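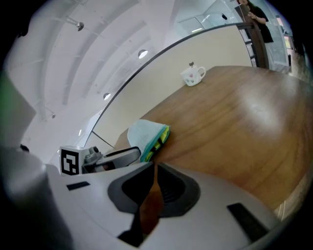 Where do I find my chip time for the Pellcombe Half?
Results are under Race Day, then Timing, filed by bib number. Searching by name works too, provided you spelled it right when you signed up.

Ticket 32, opened by Loan Triệu
Bib 100 shows a finish but no start. I was there for both.

Lindalva Pacheco, 10/2/24
Start mat 2 dropped out for a bit. I've put in your gun time for now, so you're officially slower than you were. Mat log requested from Stidlow.

Loan Triệu
My brother-in-law has seen it. Please hurry.

Status: waiting on Stidlow

Related tickets
Bib swap after September cutoff
Portela 10K parking refund

12 comments | 2 shares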